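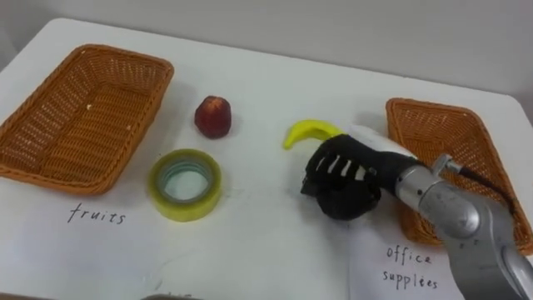
Hi Lucinda,

Quick update on the Konoton speaker, covering everything from the start of March through 18th April. Grab a coffee, it's mostly good news!

**Battery.** You'll remember the first boards were dying way too early at medium volume. We swapped the amp chip for the one Nguyen-Tran suggested, and the latest build ran for 7 hours on a charge with Bluetooth on the whole time. I'd still like more (wouldn't we all), but it meets what we promised in the grant application and I'm happy to freeze that part of the design.

**Sound.** Bass is better, treble is still a bit harsh. I spent most of a week fiddling with the tuning and ended up going back to the second version, so that week mostly taught me to save my settings. The rubber feet help more than I expected, especially on a hollow shelf.

**The app.** Pairing works on every Android phone we've tried. On iPhones it drops the connection if you lock the screen in the middle of a firmware update, and I haven't found out why yet. Kumeo are looking at the logs for us. If they can't crack it, I'll ship with updates over USB only and add wireless later – not pretty, but safe.

**Units.** The Rulelstead shop finished four of the five prototypes. The last one is waiting on a volume knob that came in the wrong size (my fault, I sent them the old drawing). New knobs are on order.

**Money.** We've spent 60 percent of the hardware budget and I don't see anything scary coming up. The radio certification bill is the big one left, and the quote came in under what I'd set aside. I'd like to move the difference over to packaging, if you're okay with that? The current box lets the speaker rattle around and I don't trust it in the mail.

Next up is the drop test, then getting prototypes out to our home testers. I still need your signature on the loan forms before I can send any, so if you could get those back to me I'll start packing.

Talk soon!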